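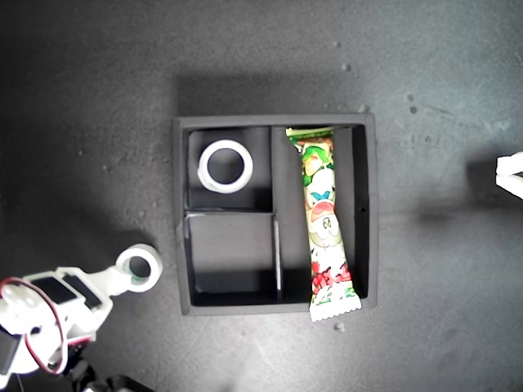 What belongs in a desk tray? Things you reach for daily, such as tape, and one snack at most.

2 min read

Marleny Salazar sorts desks for a living at Prareck. She starts with the tray and gives it 30 minutes.
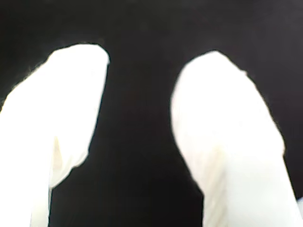
Two pale, rounded tips on black.

Tape gets its own compartment. Wrapped snacks go in the longest one, and it's fine if an end sticks out. Salazar likes to leave one section empty for whatever turns up by Friday. 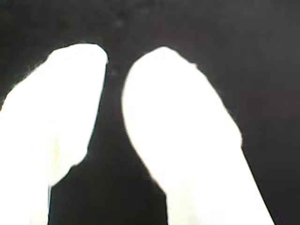
Keeping it that way

Empty the tray once a month.

Related
Estetti's small drawers
Lunch at Chávez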